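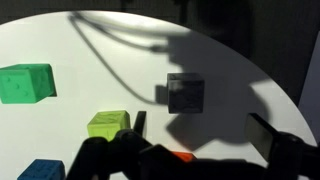 Gripper fault at Fleury, Wed 29 July

On this page we collect what we know about the fault on the cube sorting cell. During a run of 1,000 picks, the right finger stopped closing fully after pick 421. The controller did not give any alarm, and the arm continued to move with a grip that was too weak. Two cubes fell to the floor. No person was near the table.

Wrist view, with the cubes spread on the white round table and the two black fingers in front. The dark cube stands in the shadow of the arm, and we ask that the lamp is moved before the next run.

Thongchai Wongsuwan has found a loose screw in the finger drive. It is now replaced, and the closing force will be checked after every 100 picks. Until September the cell must not run without a person at the stop button.

Text: Gwenaël Mallet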